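Início | Manual | Peças | Oficina | Contacto

4. Preparar o posto de gravação

Este capítulo é para os membros do clube Jilus que vão gravar demonstrações da tarefa "copo no cesto" para o concurso Rasov. Ler até ao fim antes de ligar as pinças.

4.1 Mesa e cabos

1. Colocar a mesa sobre a alcatifa, entre as marcas de fita. Se a mesa saiu do lugar, não mudar a fita: mudar a mesa.
2. Ligar primeiro o cabo da pinça esquerda e depois o da direita. Os conectores são iguais, portanto é preciso ler a etiqueta.
3. Deixar cada cabo cair para fora do tampo, com folga suficiente para levantar a mão até à altura do ombro.
4. Abrir o programa Escobedo e esperar 20 segundos. O indicador de bateria deve mostrar 98 ou mais.

CUIDADO: Não puxar a pinça pelo cabo. A reparação do conector demora e o clube tem só um par de reserva.

4.2 Posição inicial

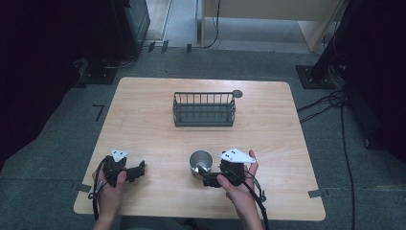

A posição inicial é a mesma para todos os operadores, também para os canhotos. Quem grava fica de frente para a mesa, com os antebraços relaxados, e segura uma pinça em cada mão. O cesto de arame fica ao fundo e o copo metálico mais perto do operador, um pouco à esquerda do centro. As garras ficam viradas para dentro, a direita já junto do copo, e as placas brancas triangulares ficam por cima das pinças, sem nada que tape os quadradinhos pretos.

5. Manter esta posição durante 3 segundos.
6. Dizer "início" em voz alta e carregar no pedal.
7. Fazer a tarefa com velocidade normal. Se o copo cair, parar e marcar a gravação como falhada.
8. Repetir até ter 12 gravações válidas por operador.

NOTA: O copo reflete muito a luz. Se o programa perder o seguimento, baixar a luz da sala e repetir o passo 5.

NOTA: Os ficheiros do ano passado, feitos na sala Wivcombe, usam outra altura de mesa. Não misturar na mesma pasta.

4.3 Ao terminar

9. Fechar o programa antes de desligar os cabos.
10. Guardar as pinças com as placas para cima.

Anterior | Índice | Seguinte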